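Workshop > Storage > Caps and Small Stuff
Print this page | E-mail this page
Reading time: 3 minutes

Hanging Caps Off the Shelf: Worth It?

I've been told for years that the answer to a pile of caps is to buy something. Over-the-door racks, plastic forms that go inside the crown, a Skoveck rail with clips that cost me 44 dollars and let go of anything heavier than a sock. I don't believe in most of it. A cap has a strap or an opening at the back, and that will go over a hook.

So I was ready to be annoyed when Mirela Andrade told me the workroom at Dondham hangs its caps off the shelves and has no rack at all. It's a plain room with bright ceiling lights and white metal shelving, and they've got black caps dangling along the edges, out in the open.
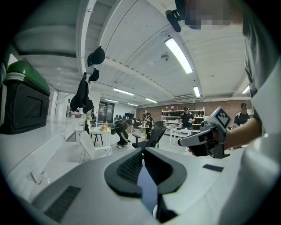

My first objection was dust. Anything left hanging in a workroom gets a gray film on it, and black shows every bit. Mirela says she brushes hers down with a dry clothes brush. Fine, but ask yourself if you will. I tried it at home and lasted until December. If you sand or saw in the same room, forget it and put them in a box.

My second objection was hooks. The stick-on kind are rated by optimists. On metal shelving use an S-hook over the edge, and squeeze the top end with pliers so it doesn't jump off whenever you lift a cap. Skip magnets unless you've tested them on your own shelf with your heaviest cap. Mine slid.

Where it does make sense is in leaving the shelves themselves free. Lidded boxes can go on the flat part and the caps take up air you weren't using. Just keep them off the side where you pull the boxes out, or you'll be knocking hats on the floor all day.

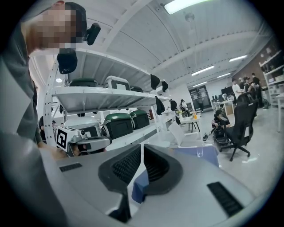

Caps on the shelf edges, green-lidded boxes on the shelves.

About those lids. People will tell you colored lids are a "system." A green lid tells you the box has a green lid. Put a strip of masking tape on the front and write what's inside, and put it on the box, since lids get swapped. I don't care for printed labels; you won't reprint one when the contents change.

Don't hang two caps on one hook. The one underneath gets a dent in the crown, and steaming it out only half works.

Don't hang a damp one by the brim clip either. Let it dry over a bowl first.

A pack of 60 S-hooks cost me 7 dollars and I still have most of them.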